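그릇 밑에 깔린 것들에 대하여

그릇 하나를 사면 반드시 그 밑에 까는 것을 사게 된다. 법으로 정한 것도 아닌데 다들 그렇게 산다. 나도 작년 10월에 밥그릇만 한 도자기 하나를 들였다가 그 주가 끝나기 전에 깔개를 두 장 주문했다. 한 장은 그릇용이고, 또 한 장은 먼저 산 깔개가 식탁보 무늬와 싸우는 바람에 화해용으로 샀다. 배송비 3000원은 따로 냈다.

내 오랜 의심은 이렇다. 우리는 그릇을 쓰려고 사는 척하지만 사실은 놓을 자리를 꾸미려고 산다. 그릇이 먼저고 자리가 나중이라는 순서는 살림을 시작한 첫 달에 무너진다.

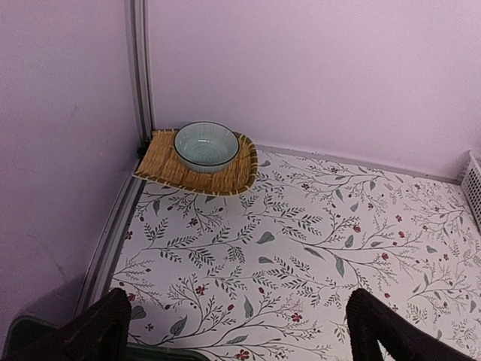 통권 146호

옅은 청록색 그릇의 안쪽에는 가느다란 동심원 줄이 촘촘하게 둘러져 있다. 국을 담으면 절반은 가려질 줄이다. 이런 그릇을 만든 사람은 비어 있을 때를 더 많이 생각했을 것이고, 그 판단은 옳다. 우리 집 그릇들도 하루 스물네 시간 중 대부분을 빈 채로 보낸다. 황갈색으로 엮은 깔개는 그 빈 시간을 위해 있다. 음식이 없어도 뭔가 차려진 것처럼 보이게 해 주니, 나처럼 저녁을 자주 거르는 사람에게는 고마운 위선이다.

네르콤이라고 읽어야 할지 나르콤이라고 읽어야 할지 아직도 모르겠는 동네 Narkcombe에서 한 철을 지낸 적이 있다. 집주인 카트리오나 오 달라이 씨는 깔개라는 깔개를 전부 싫어했다. 부스러기가 낀다는 것이다. 엮은 물건을 제대로 털어 본 사람이라면 반박하지 못한다. 깨 한 알이 짚 사이로 들어가면 이쑤시개로도 안 나온다. 나는 그 집에서 몰래 깔개를 썼고, 떠나는 날 그것을 가방 맨 밑에 넣어 왔다. 지금도 틈새에 그 집 빵가루가 남아 있을 것이다.

꽃무늬 바닥은 또 다른 문제다. 흰 바탕에 꽃가지가 뻗은 천이나 종이를 깔면 그 위에 무엇을 올려도 손님상 비슷해진다. 라면 냄비도 마찬가지다. 대신 얼룩이 생기면 사람이 비굴해진다. 나는 김칫국물 한 방울을 붉은 꽃이라고 우긴 적이 있고, 디어무드 폴리 씨는 예의상 속아 주었다. 무늬 있는 식탁보의 진짜 쓸모는 거기 있다고 본다. 아무 무늬 없는 흰 천은 너무 정직해서 같이 살기 어렵다. 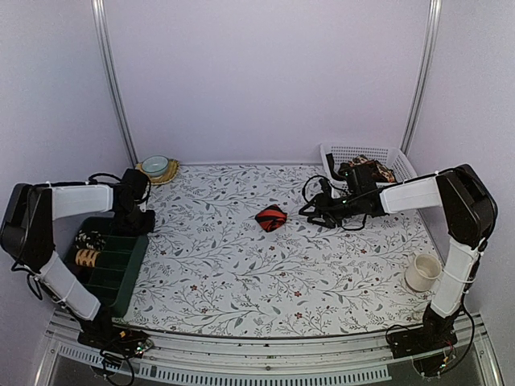

그래도 칸이 나뉜 쟁반만은 변호하고 싶다. 그릇과 깔개가 허영이라면 칸막이는 체념에 가깝다. 어차피 잡동사니는 생기니 방이라도 하나씩 내주자는 것이다. 호랑이 줄무늬를 한 물건은 어느 집 서랍에나 하나쯤 있는데, 그게 왜 거기 있는지 설명할 수 있는 사람은 드물다. 칸에 넣어 두면 설명할 의무가 사라진다. 정리란 대개 그런 식으로 끝난다.

정리 책들은 물건마다 집을 정해 주라고 한다. 내가 가진 책은 그 이야기를 767쪽에 걸쳐 하는데, 너무 두꺼워서 정작 그 책을 둘 집이 없다. 지금은 화분 밑에 있다. 생각해 보니 그것도 깔개가 되었다.

시메나 에체베리아 씨는 이런 글을 쓸 시간에 설거지나 하라고 했다. 맞는 말이라 그릇을 씻어 말린 다음 깔개 위에 도로 올려놓았다. 가운데에서 조금 뒤쪽으로 밀어 두니 앞이 넉넉해 보인다. 당분간 음식은 담지 않을 생각이다.

2020년 5월 12일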